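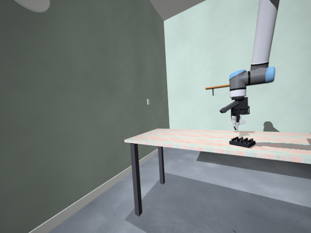
Two greens, one corner: a dark wall meets a pale mint one.

Luminița Lazăr has painted rooms for a living long enough to distrust the word "calming." I went to see her because the paint company Remel says its new greens help people sleep, and I wanted to know if anyone in the trade believes it.

"I believe they sell more green," she said.

Remel's leaflet leans on a survey of 191 customers. Of those, 111 said they felt more rested after repainting. I asked Lazăr if that impressed her. "They'd just paid for a new bedroom. What were they going to say?" The leaflet doesn't mention how anyone slept before, or whether they bought a mattress the same month.

She does think color matters, up to a point. A dark wall next to a light one can make a narrow room feel wider, she told me, though she has also seen it do the opposite. "Depends on the window. People pick from a card under a store lamp and then call me in September to do it over."

Her former business partner, Gilmar Barbosa, is more generous. He told me by phone that clients do relax in green rooms. When I pressed him on how he knew, he said they seemed happier. "You can't measure everything," he added. Maybe so, but Remel prints a percentage on the can.

Lazăr's own bedroom is white. It has been white for 10 years, and she says she sleeps badly in it. "I slept badly when it was blue, too."

Contact us | © Daketness | Back to top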